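Clearing the Sitting Room: A Doubter's Gallery

I have never trusted tidying advice. Most of it is written by people with a spare room and somewhere to put a label maker, and it assumes you want your house to look like a hotel. I don't. I want to put a cup down without moving a carton first, and that is the whole of my ambition for this page.

The room in question is the sitting room, which has a big L-shaped sofa, two low surfaces in front of it and a habit of filling up. We had been told by a leaflet from Cutumlow (a storage shop, so make of it what you will) that a room like ours could be cleared with their sixteen-step plan and a set of stacking boxes. The boxes came to 348 pounds with delivery. We did not buy the boxes. We read the plan, crossed out every step that mentioned a box, and were left with "throw away what is rubbish" and "put away what isn't", which I could have managed without a leaflet.

Woo-jin Seok took a kinder view. He thinks a method is worth having even if it is a silly one, as it gets you started. I think a bin gets you started. We agreed to try it his way until lunch and mine afterwards, and neither of us felt much like stopping to look at things.
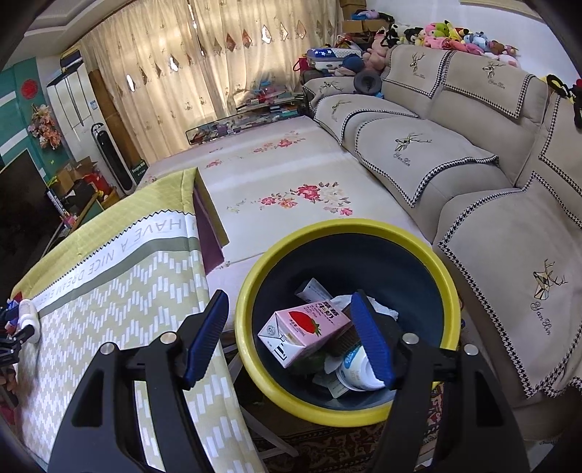

The bin with the yellow rim, and in it a strawberry milk carton, a yogurt cup, a brown paper cup and a crumpled tissue. The sofa covers with the gold deer run down the right.
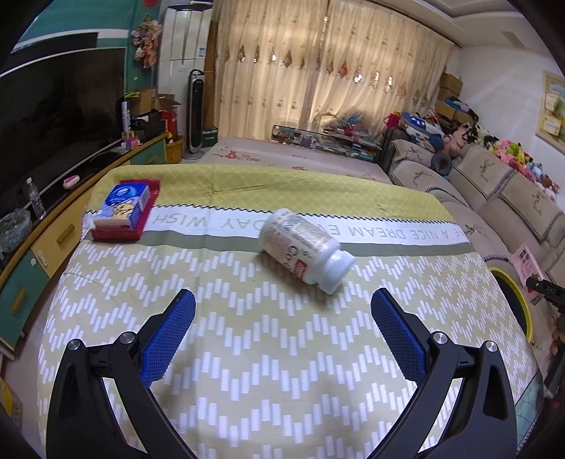

Should you empty a table completely before sorting what was on it?

Only if you have somewhere else to put everything. Lifting it all on to the floor gives you a clear table and a full floor, and you will be stepping round the pile by teatime. Work from one end, deal with each thing once, and leave the rest where it stands until you get to it.

I know this is the opposite of what the plan says. The plan wants the lot in a heap so that you can be shocked by it. I have been shocked by our belongings before and it made no difference to how many we had.

A few notes for anyone doing the same.

Cloths and blankets. People will tell you that a patterned cover hides clutter. In my experience it hides crumbs and pen lids, and the clutter sits on top just as it would on bare wood. Shake the cover out first or you'll be tidying twice. A plain one might be easier on the eye, though I am not about to buy one to find out.

Cartons. There's a belief, and the Cutumlow leaflet shares it, that an empty carton may come in useful. I kept this faith for years. What I had to show for it was a cupboard of flattened cardboard and one good parcel at Christmas. They can go out.

Books and papers. I haven't solved these. The Zirine shelf dividers that everyone went on about in May do hold paperbacks upright, but a loose stack of papers slides under them and comes out the other side. Ours went back. For the moment the heap stays a heap.

Small bottles. Look at the date, then decide. I have met people who sort theirs by height, and I don't see what they gain by it.

Bin in the room or bin in the kitchen? Woo-jin wanted it in the kitchen, on the grounds that walking there makes you think about each item. I wanted it next to the table for the opposite reason. I've had no cause to change my mind.

We did all this on Wednesday, August 25, 2021, and I promised to report back on whether it lasted. Parts of it did. The sofa has stayed clear enough to sit on, which it mostly was before. As for the low table, I'd give it a week at a time and wouldn't put money on the second one.

Somebody wrote in to ask if we would recommend the leaflet. It's free at the counter, and the back page is blank and good for shopping lists.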